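Home | News | Opinion | Workplace | Archive | Contact

When the Drive Swap Is No Longer a Person's Job

February 24, 2021
By Latifa Belkadi

The decision by Eltora to bring robot arms into its server repair hall at Panganiban has been presented as a question of cost. It deserves to be treated as a question of work. The hall handles 3000 drives in a normal month, and until last year every one of them was pulled, checked and seated by hand.

The management case is a fair one. Seating a drive takes little skill on the first attempt and a great deal of patience on the four hundredth. Wrists suffer. The company's own injury log lists 578 lost hours in a single year, most of them from repeated gripping and pushing.
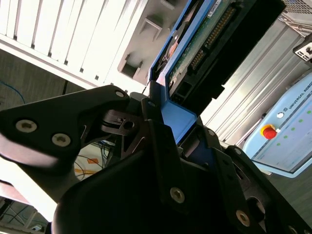

A hard drive in a blue caddy, held by the gripper near a metal drive bay.

The employees affected were told that they would be retrained, and so far that promise has been kept. Technicians who once filled bays now prepare trays, write up faults and step in when the arm stops. Kendra Arsenault, a shift lead, told this publication that her team is less tired and more bored. Both halves of that remark should be heard.

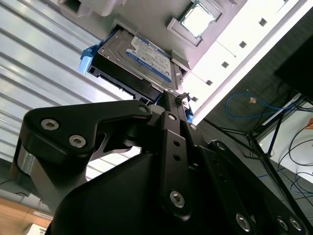

A drive in its black caddy rests in the parts tray, with a processor in a holder nearby.

Watching over a machine is a different trade from using one's hands, and it should be graded and paid as such. At present it is not. The Panganiban staff remain on the bench technician scale, although they now answer for work they do not perform themselves. A faulty insertion is still recorded under the name of the person on duty - a rule written for another kind of job.

Eltora should revise that rule before the second hall opens. It should also publish the number of posts it expects to keep, and allow staff to stop the line without filing a report each time.

Comments (3)

Virgilio Ambrosio
I did bench work for 5 years and my thumbs still hurt. Let the arm have it. Agree on the pay scale though.

R. Catacutan
What happens to new hires? I learned the trade by swapping drives.

Eduardo Samonte
The stop report takes longer to fill in than the stop itself. Please print that part twice.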